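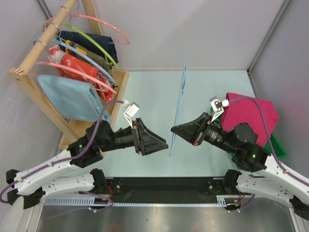
Morow district opens evening classes for displaced children

Feb 8, 2025 – School authorities in Morow have opened evening classes for displaced children who could not be placed in daytime schools. The program has enrolled 1,848 students at 14 sites, the district education office said in a statement.

Most of the families arrived from the Clomport valley after the floods in October. Local schools were already full, and many children had missed a full term of lessons.
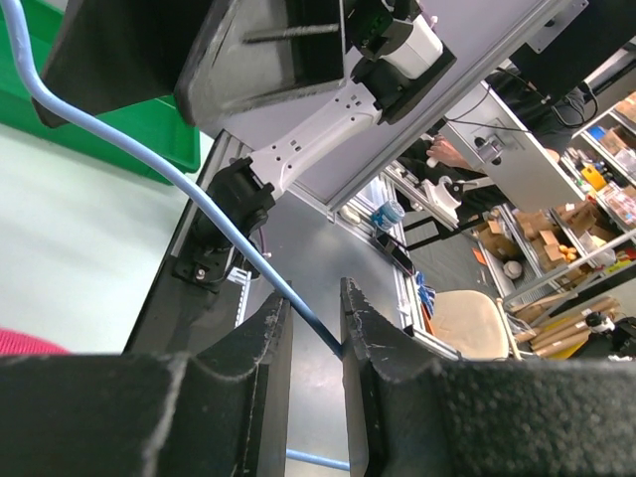 Classes are taught in both Ido and the national language, with no more than 20 students to a room. The office said that bilingual teaching would help younger children keep up in reading and math while they learn the language used in state exams.
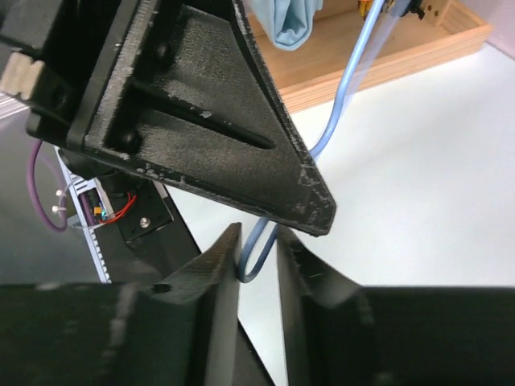
Who can enroll? Any child between six and 17 who lives in the district may register at the nearest site, with or without school records.

Funding is in place until the end of the school year. The office has asked the regional government in Seol to pay for a further 1,000 places – a request that is still under review.
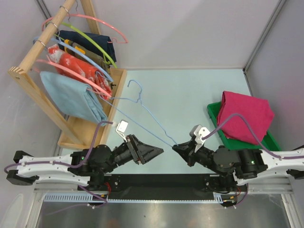 Registration

Parents and guardians may register children at any site on school days. There is no fee, and textbooks are provided.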